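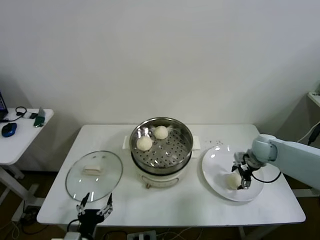 Sivmont has opened orders for its two-arm kitchen kit, and the first thing most people will ask it to do is move buns.

The kit, sold as the Clallanura, comes as a pair of table-mounted arms with grippers, the controller and a year of software updates. Price is 1,907 a month on hire, arms and support included, or outright purchase on request. No price for that yet - the sales desk says "soon". Orders placed before the end of July get set-up thrown in.

Steamed buns are the demo task for now. Lid off, buns out of the basket, onto a plate. Sounds like nothing. It isn't much fun for a gripper though, as buns are soft, round and a bit sticky, and the basket rim is in the way whichever side you come from. Pinch too hard and you get a dent, too soft and it's on the table.

"We picked buns as they show every mistake," said Golshifteh Akbari, who looks after the kit at Sivmont. "A tin of beans will let you get away with all sorts."

The test set-up is plain enough: ordinary electric steamer, glass lid, white plate, arm on the right doing the plating. Household stuff, no special trays. Akbari says that was the whole brief, buyers shouldn't have to swap their pots.

Truden, the catering supplier, has had a kit on trial since spring and let us see its notes. Out of 123 buns logged in the last round, 19 needed a second go and a handful were marked too squashed to serve. The lid was the slower part. Jasper Maes, who ran the trial, reckons staff got used to the teaching mode quicker than he expected - you guide the arms through the job by hand, repeat it a good few times, then leave the software to work out the rest.

How many is a good few? Sivmont recommends 30 run-throughs for each new task. Maes says they did more for the lid and fewer for the plate. Moving the steamer a hand's width over was fine. Swapping to a darker plate wasn't, and they had to teach that one again from scratch.

Gripes from the Truden notes, in no order:

- fingers need wiping down often, and dough gets in the joints
- cables want tidying before anyone works near the table
- the start-up check is slow and theres no way to skip it
- manual is thin on cleaning, very thin

Sivmont says a washable finger cover is on the way and will be sent free to early buyers. No date given. The manual is being rewritten too.

Not everyone is sold. Ratree Rojanasak, who owns the Suksawat dumpling counter, watched a demo and has not ordered. "It's careful, I'll say that for it. But my morning is four baskets high and somebody shouting." She would look again if it could manage stacked baskets. Akbari confirmed it can't at present, single layer only, and would not be drawn on when that might change.

Hire is for a minimum of six months. The table is not included, nor is the steamer. Buyers need a solid flat surface, a wall socket within reach and enough elbow room for both arms, dimensions are on the order form. Training is half a day on site, for up to four staff, and further sessions are charged seperately.

Demos are by booking only, mornings from 10am, through the Sivmont sales desk.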